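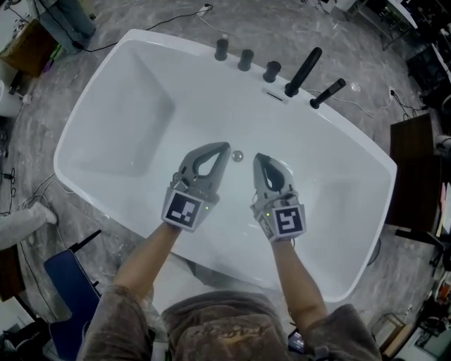 Stonik is a table of bathroom fixture dimensions and drain times, compiled for people who size waste pipes and traps in existing houses. Each row covers one fixture model as installed at one address. Bathtubs are classed by mounting (freestanding, alcove, drop-in) and by rim outline; a white freestanding tub with a rounded rectangular rim and a round chrome drain in the floor is coded FS-RR-C. Color is recorded but is not part of the key.

Contents

fixtures.csv: 2,262 rows, one per installed fixture
drain_times.csv: 362 rows, bathtubs only
codes.txt: mounting, outline and drain finish codes

Fields in drain_times.csv

fixture_id: matches fixtures.csv
fill_l: volume at start, in liters
t_empty_s: seconds from opening the drain to the first air draw
trap: P, S, bottle or unknown
run_mm: horizontal run from trap to stack

Method

Tubs were filled to 80 percent of the height between floor and overflow. Each was drained 2 times and the slower result kept. Water temperature was not controlled. Where the trap could not be reached, the field is set to unknown and run_mm is blank.

Known problems

Rows from the Gradmont survey give rim length to the outside edge, and all others to the inside edge. The column rim_ref says which. Hodoroagă rows were entered in inches and converted, so values end in odd decimals. Do not round them before joining.

Changes

7 November 2022: removed duplicate shower trays, fixed the sign of floor_slope, renamed the Sirnine subset to match its folder.

Corrections go to Octavio Gaete, with the fixture_id in the subject line.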